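Tyres, tracking and the October run

Right, quick one this month as the printer wants it by tonight. Main thing is tyres. Too many cars turned up at the last meet on whatever was cheapest, and then the owners moan that it pushes wide on the roundabouts. Well it will.

If your on the original springs, stick to the standard size. Going wider looks good and ruins the steering, especially on the early cars. Check the date code on the sidewall while you're down there. Plenty of tread means nothing if the rubber's gone hard.

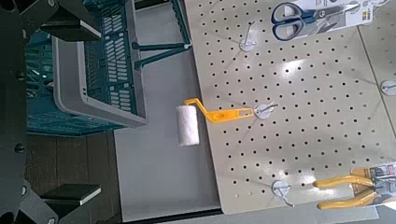
The Editor, Protville Hatch Club

Tracking next. Had mine done at Nimum after fitting new track rod ends and it was miles out, even though I'd counted the turns. Paid, moaned, drove home with one hand on the wheel and felt a bit silly for putting it off. Car has done 2320 miles since and the fronts are wearing evenly for the first time in years. Ask for the printout - before and after figures - and keep it with your history.

Pressures. Cold, not after a blast down the bypass. The sticker in the door shut is a starting point, most of us go up a touch at the front and leave the rears alone. Write down what you change or you'll forget what you had.

Also had a few asking about the Sundine bushes. I've got them on the rear beam, they're firm, bit of a knock over speed humps but the back end feels tied down. Wouldn't put them on a car that does the school run. Standard rubber at the front is fine for road use and a lot kinder on the dash rattles. 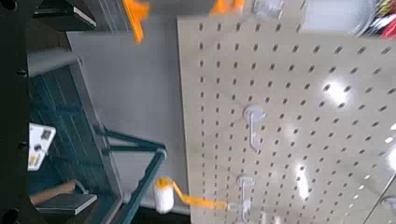
Pongsiri wrote in to disagree with nearly all of the above, saying that fresh dampers should come before any of it, that stiff bushes only hide tired ones, and that a car on 1773 quid's worth of tyres and bits will still wallow if the shocks are original. Fair point about the dampers. Not having it on the bushes though.

October run - 177 miles this time, five stops, route sheets by email the week before. Fill up first, there's a long streach over the tops with no petrol. Standard cars welcome, noisy ones too but keep it down through the villages please, we had a letter last year.

Names to me by 20th March if you want a room at the halfway hotel, they won't hold them any longer. Subs are due as well.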